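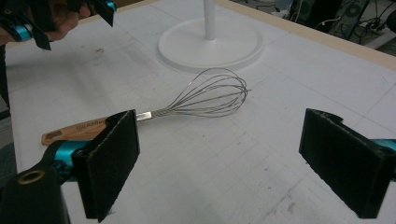 Balloon whisk, wooden handle

Home | List archive | By thread | By date | Search

Re: [kitchen-swap] egg whites for the big sponge
3 March 2023
From: Damián Hinojosa

> Has anyone tried the Kongkaew sponge by hand? My
> mixer died in November and I keep putting it off.
> Also, is the sugar meant to go in all at once?

Yes, and please do it, it's such a good cake! I made it by hand on Sunday for my sister's lot and went back for thirds (small thirds). Add the sugar a spoonful at a time, starting when the whites look like shaving foam. The book says 295 grams, but I stopped well short of that and liked it better, especially with tart jam.

Swap arms whenever you feel like it. A wide bowl is a big help too, mine is the old Budanmont one with the chip.

I'd fold the flour in three goes and quit while you can still see a streak or two. My oven runs hot so I can't promise you a time, just start peeking once the kitchen smells of cake.

And does anybody still have the lemon curd recipe from page 67? My copy is stuck to page 68 and I'm scared to pull.

Damián

Print this message | E-mail this message
Last updated: Friday evening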